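Cleaning out my aunt's pantry, one shelf at a time

I have been putting off writing about the pantry because I wasn't sure there was anything to say about it, but it has taken up most of my September, so there must be. My aunt moved into a smaller apartment over in Grolholm, and the house on Agbayani Street has to be emptied by the end of the month. I said I'd take the kitchen. I thought the kitchen would be the easy one!

She saved everything she ever cooked from. Recipe cards, mostly, in shoe boxes behind the flour, and then more of them tucked into the flour canister lid (I still don't understand how that worked without the cards falling in). When I finally sat down with a cup of coffee and went through them all, I had 694 cards, and a good many of those were the same plum cake written out again with slightly less sugar. You can follow her whole argument with that cake if you put them in order, which I did, on the floor, until two in the morning.

The other thing she kept was food itself, and I have had to get stricter with myself than I expected. My rule by the second evening was simple enough: if it was sealed and I could read the date, it went in the box for the food shelf at church, and if I had to hold it up to the window and squint, it went out. I also ended up rethinking my own cupboards at home, which are not a thing I'm proud of. Why do I own 3 jars of caraway seed? I have never in my life made anything with caraway.
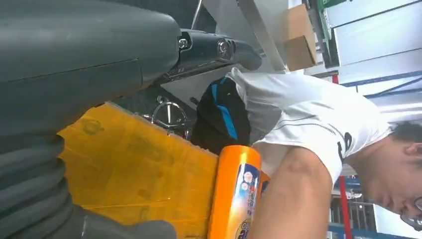
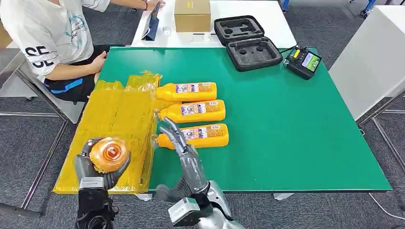
Kheri Temba wrote to me after my last post to say that I should stop sorting by kind and start sorting by meal, so that the rice sits next to the beans it's going to be eaten with and you can see what you're missing before you go to the store. I tried it on one shelf and I have to admit it's very pleasant. Dinner is just sort of standing there waiting for you. It does fall apart with baking things, though, and I'd love to know what Kheri does about vanilla.

The cards are coming home with me, all of them, even the repeats. My cousin wants copies of the soups and I've promised to have those done before the first cold weekend. I made the plum cake last night from what I think is the final version, at 220 grams of sugar, and it was a little too tart for me, so I've written out a new card with the amount I'd use and put it at the back of the box.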